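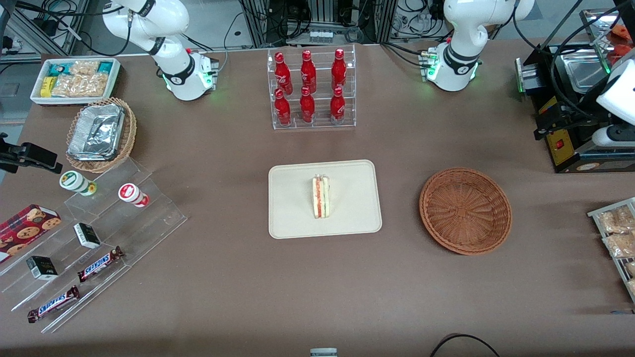

*Six bottles on a two-step clear acrylic rack, three to a row.*

# Setting out a self-service snack shelf with tiered racks

Applies to: staff kitchens, waiting rooms, small reception counters
Last revised: August

These instructions cover the layout, labelling and restocking of an unstaffed snack and drinks point on a single table or counter. They assume ambient goods only. Chilled food needs a monitored cabinet and is dealt with on a separate page.

## What you need

- A table or fixed counter, at least 700 mm deep
- One or more stepped risers
- Shelf-edge strip and card inserts
- Non-slip matting, cut to size
- A steel rule, masking tape and a soft pencil
- A printed stock sheet (see step 6)

Stepped risers are sold in acrylic, wire and coated board. Acrylic is the easiest to wipe down and does not hide the labels behind it, but it scratches if cleaned with paper towel. The Premard two-step riser is used for the measurements below. Sernon makes a three-step version with a shallower tread, suitable for cans and cartons but too narrow for most half-litre bottles. Check the tread against the base of the widest item before ordering.

## Step 1: Check the surface

Put a spirit level along the length of the table and then across it. A slight fall towards the back is acceptable. A fall towards the front is not, as bottles will creep forward each time the table is knocked. Correct it with packers under the front legs.

Wipe the surface with a mild detergent solution and let it dry fully before laying any matting. Matting laid on a damp surface will lift at the corners within a few days.

## Step 2: Mark the zones

Divide the depth of the table into three bands using masking tape.

| Band | Position | Contents |
|---|---|---|
| A | Back | Bottles and tall cartons, on risers |
| B | Middle | Boxed and bagged snacks, upright |
| C | Front | Small items in shallow trays |

Leave the outermost strip of the front edge clear so that people have somewhere to rest a hand or a cup. On a counter 800 mm deep, the bands can be made equal once this strip has been taken off. On a 700 mm counter, reduce band B and keep A and C as they are.

Sites with a payment box should fix it at one end, never in the middle. A central box causes people to queue across the stock.

## Step 3: Place the risers

1. Cut the matting 10 mm smaller than the riser footprint on every side.
2. Lay the matting in band A and set the riser on it.
3. Push the riser back until it is 20 mm from the rear edge, or from the wall if there is one.
4. Load the back step first, then the front.
5. Press down lightly on each corner. If the riser rocks, take everything off and check the matting for folds.

Unload in the reverse order, front step first. An empty front step with a full back step is stable on most two-step risers, but the Sernon three-step will tip if the top tread is loaded alone.

Keep one product to a column where possible. If two products have to share a riser, split them left and right. When they are split front and back, the rear product is taken less often and goes out of date on the step.

## Step 4: Arrange the middle and front bands

Stand bagged snacks upright in open-topped boxes. Bags laid flat slide over each other and hide the labels. Boxes should be no taller than the front step of the riser, or the lower row of bottles cannot be reached without moving something.

Small items such as bars and sachets go in trays with a lip of 15 to 25 mm. Deeper trays collect crumbs and lose the last few items at the bottom.

Items containing nuts should be kept together at one end in sealed packaging, with the allergen card next to them. Do not put loose or unwrapped food on a self-service table.

## Step 5: Label

Use one label per product, fixed directly below it. Each label needs:

- product name
- pack size
- price, if charged
- stock code

Stock codes follow the Stanover numbering: drinks begin at 700 and dry snacks at 800. If a product is dropped, retire its code. Code 731, for instance, was given to a discontinued orange drink and must stay blank on the sheet, otherwise old and new usage figures are added together.

Set the type in a plain face, no smaller than 14 point. Handwritten cards fade quickly under strip lighting – replace them within the week if they have to be used at all.

## Step 6: Set restock levels

For each product, record two figures on the stock sheet: the full level and the trigger level. The full level is what fits in the space without stacking. The trigger level is the quantity at which the shelf is refilled.

A workable starting point for the trigger is one third of full, rounded up. A riser holding six bottles is therefore topped up when two remain. Review the figure after a month. If the column is empty at more than one check in that time, raise the trigger by one.

Refill from the back and bring older stock forward. On a stepped riser this means moving the remaining bottles to the front step and putting new ones behind. Check the date on every item moved.

The Sfakianakis stock sheet template has columns for both levels and prints on one side of A4. It allows for 63 lines, enough for two tables.

## Step 7: Clean

- **Daily:** wipe the front strip and the trays.
- **Weekly:** clear band C completely, wash the trays and check dates.
- **Monthly:** unload the risers, lift the matting and wash both in warm water. Use a microfibre cloth on acrylic. Alcohol-based sprays can cause fine cracks along bent edges and should be kept away from it.

## Common faults

**Bottles lean forward.** The riser is on uneven matting or the table falls towards the front. Repeat steps 1 and 3.

**Labels slide along the strip.** The card is too thin. Use 250 gsm or heavier.

**Back row never sells.** Products are split front and back. Rearrange in columns.

**Stock sheet and shelf do not agree.** Usually a refill that was not written down. Keep the sheet on a clip at the table – if it is stored in an office it will be filled in from memory.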